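Gondano G2 bench arm: our open day notes
Product page / Arms and grippers / Gondano G2
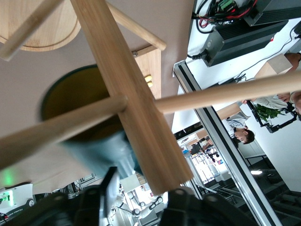
Posted by Jaqueline Ibarra, sales and support, Workusau
27/01/2026

So you've landed on the Gondano page, which means you're either shopping for a bench arm or you came to our open day and want to know what the thing you were playing with costs. Prices are down the bottom! I've also bunged in my notes from the day, as people kept asking me the same questions and I'd rather type the answers once.

What you get

The G2 is a tabletop arm with a two-finger gripper in matte black and a little camera at the wrist. It comes with the mounting plate, the power supply, one long cable, one short cable and the Dronditz software on a two-year licence. You bring your own table. Please bring a solid one (I have seen it run on a folding picnic table and I never want to see that again).

The gripper fingers swap over with a hex key, and we stock the standard ones and a narrow set for getting into tight spots. If your work is mostly soft stuff, ring me before you order and I'll talk you through which way to go.

The open day

We ran it in the lab, with the benches all going as usual and people getting on with their own jobs. I'd worried it would be too busy for visitors, but everyone I asked said they liked seeing a real working room with cables and boxes about the place. Fair enough, it's what most of their own labs look like.

My favourite bench was the one with the wooden stand. It's bamboo and round dowels, with a dark cup in among it all, and the arm has to work with something soft and ribbed while there's wood sticking out in every direction. If you've ever tried to get your own hand behind a dish rack without knocking anything over, you know the feeling. Gerd Fuchs set the task up and he's very proud of it. He told me plastic test parts are all the same colour and the same shape every time, and wood has grain and little differences that keep you on your toes.

I stood next to it for ages. The wrist camera view is what got me, you get the gripper fingers down low and then this great tilted jumble of dowels, and half the room behind them on a slant. Even the ceiling lights get in there. A visitor from a packaging firm asked Gerd whether all that background would muddle the software. His answer was that you can draw a working area in Dronditz and it'll pay attention to that, but he leaves it off for demos so people can see what the camera sees. I'd turn it on at home if your bench faces a window.

Uyên Phan took the second group and let them drive. You steer with a hand controller, and she starts everyone at quarter speed. One fellow wanted full speed straight away and got a polite no. By the end of his turn he was quite happy at half and asked if he could have another go, so I think she won that one.

Questions I got asked on the day

Can it live on an aluminium rail frame? Yes! The mounting plate fits standard extrusion, and it's how we'd do it ourselves if you want to slide the arm along later. The bolts are in the box. The T-nuts aren't, and I'm sorry, I've been asking about that since September.

Does the power supply have to sit on the bench? It can go on the bench or underneath, whatever suits you. Leave the fins clear so the air can get round it. The short cable won't reach under a deep bench, so use the long one.

How heavy a thing can it lift? 621 grams with the arm stretched right out. Tucked in close it'll do more, but I quote the stretched-out number as that's the one that catches people.

How far does it reach? 713 millimetres from the middle of the base to the fingertips, with the standard fingers on. The narrow set is a touch longer.

Is it loud? You can chat beside it without raising your voice. The cooling fan on the older controller was worse, and if you've got one of those, Miłosz Grabowska in support can sort you out with the newer one.

Can I train it on my own task? You can record your own runs by driving it by hand, and Dronditz keeps the camera view and the arm movements together. You'll want to do more runs than you think, and move things a bit between them. Khải Đặng wrote the getting started guide and it's good, read it with a cuppa before you plug anything in.

Do you sell the wooden stand? No, sorry. Gerd would be chuffed that you asked, though (you're the fourth).

Price and delivery

The G2 is $4,000 plus GST, with everything in the list up top. Narrow fingers are extra, and so is a second software seat if two people want to work on recordings at once. We deliver across Australia and we can hold an arm for you while your purchase order crawls through the system. I know what universities are like.

The warranty is 3 years on the arm and one on the fingers, which do wear if you use them properly. Spare pads are cheap, so chuck a packet in with your order and save yourself the postage.

If you'd like a go before you buy, send us a note through the contact form and tell me what you're hoping to pick up with it. You're welcome to bring your own bits and pieces along.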